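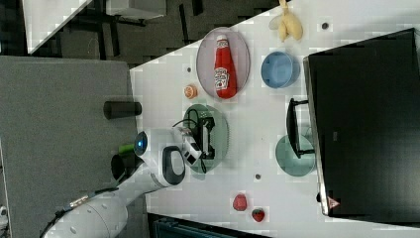
4.2 Chain slack, and how riders measure it

I went into this part of the study thinking chain slack would be the dull bit. Everybody who owns a chain-driven motorbike knows there's a number in the handbook, everybody knows roughly where to put the ruler, and I expected to fill half a page and move on to sprockets. I ended up with more notes on slack than on the rest of the drive put together, so bear with me.

The 71 riders who took part were all doing their own maintenance, at home, with whatever tools they had. I asked each of them to measure the slack on their own bike exactly as they normally would, without any help from me, and to write the result on a card. Then I measured the same chain myself, following the handbook to the letter. I did it second every time so that I wouldn't give anything away by where I crouched or which bit of the lower run I took hold of (the first two people in the pilot simply copied me, which taught me something about running pilots).

The biggest source of disagreement was the stand. Some handbooks want the bike upright on its wheels, some want it leaning on the side stand, and some want the rear wheel off the floor on a paddock stand. On plenty of bikes this changes the reading a good deal, as the swingarm drops when you take the weight off it and the distance between the two sprockets changes with it. Riders tended to have one favourite way of propping up a bike and to stick with it through every bike they'd ever owned. Janaína Rangel, who has been through a long string of middleweight twins, told me she learned on a bike with a centre stand and had been checking slack with the wheel in the air ever since. Her current handbook asks for the side stand. She'd been setting the chain carefully, to the millimetre, to a figure that belonged to a different position altogether.

I don't want to be rude about this, by the way! I did the same thing for years on my old Wetero. The handbook for that one has a lovely line drawing of the chain being pushed up with a finger, and the drawing stops just above the stand, so you can't tell what's holding the bike up. The text does say, but it's over the page.

The second problem was where people start measuring from. Slack is the whole distance the chain moves, from pulled down to pushed up, at the middle of the lower run. A fair few riders measured from where the chain was hanging at rest to where it went when they pushed it up. That misses the downward half of the movement, so the chain looks tighter than it is and the owner, quite sensibly given the reading, leaves it slacker than it should be. Others held the ruler in one hand and moved the chain with the other, and the ruler drifted. I've tried every version of this and the only one I can do reliably is to stand the ruler on the floor against a block and read it off the same pin each time.

Then there's the tight spot. A worn chain doesn't wear evenly, and if you turn the back wheel slowly by hand you'll find a place where the lower run goes noticeably firmer. The slack ought to be set there. If you set it at a loose place, the chain can be far too tight when the firm part comes round, and it's the gearbox output bearing that has to put up with it. I asked people whether they turned the wheel before measuring. Most said yes. When I watched, quite a few gave it a single push, let it stop wherever it liked and measured at that point, so I suspect the question was badly worded. Gervasio Lagos pointed out to me afterwards that "turning the wheel" and "looking for the tight spot" are two separate jobs and I'd asked about only one of them. He's right, and I've changed the wording for the next round.

One bike deserves its own paragraph. It was a Prata single that had covered 562 kilometres on a new chain and sprockets, and its owner was convinced something was badly wrong because he'd already had to adjust it twice. I measured it, turned the wheel, measured it again in several places and found nothing odd. New chains do bed in, and the early adjustments come closer together than the later ones. What had caught him out was that his previous chain had gone the best part of 3000 kilometres between adjustments by the time he sold the bike on, and he'd taken that as normal for any chain at any age. I showed him how to keep a note of the mileage at each adjustment. It's a small job and it means you can see the gaps getting longer or shorter, which tells you far more than a single reading will.

I should say something about alignment too, although it gets proper treatment in the next section. Every time you move the rear axle to take up slack you can pull the wheel out of line, and the marks stamped on the swingarm are not always as trustworthy as we'd like. Nadine Tannous lent me a straight bar that clamps to the sprocket and lets you sight along the chain, and I used it on every bike after the axle nut had been done up, never before. Tightening the nut can shift things. On the Jevell tourers in particular the adjuster block on the chain side liked to creep forward as the nut came up to torque, and wedging a rag between chain and sprocket to hold the wheel forward against the adjusters cured it.

As for time, I allowed 45 minutes for each visit, kettle included, and that was plenty for everyone except Horácio Calado, whose axle nut had not moved for a very long while and didn't intend to. We got it off in the end with a longer bar and a lot of penetrating oil, and I measured his chain after tea.

If I were writing a handbook tomorrow I'd put the stand position in the same sentence as the slack figure, every time the figure appears, and print both on the sticker on the swingarm. Armindo Leitão, who kindly read an early draft of this section, thinks riders don't read the sticker either. He may have a point, but at least they'd be kneeling next to it.

Figure 4. Tabletop with plates, a light blue bowl, bananas and a ketchup bottle.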